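Small things are difficult

15 Sep 2020

My hand gripper project, which I call Tapia, is now in its fourth version. The fingers come from the Ronard drawing, but I changed the joints because the first ones had too much play. I put blue pads on the inside of the fingers. Before the pads, every smooth object was escaping from me.

This week I practice with jewelry, putting it in a green tray on the bed. A thick bangle is easy for me. A thin ring is another story, I must come from the side and close very slowly. 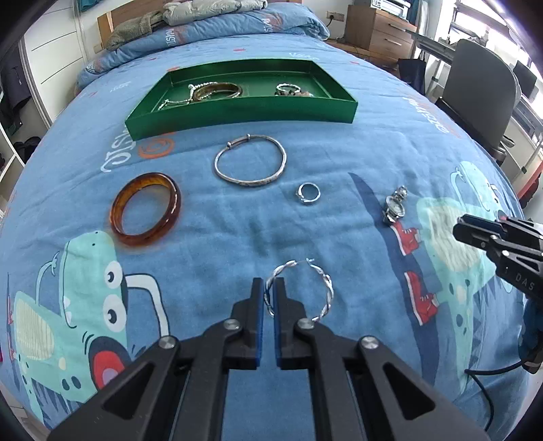
The pivot screws are still my worry. If I tighten them too much, the trigger becomes heavy and my hand is tired after a short time. If they are loose, the two tips do not meet at the same height. I have recorded 562 grips since May, and most of the bad ones have this cause.

Next I want to try the softer pads from Driromlow. I ordered them on Sunday and will write again when they are mounted.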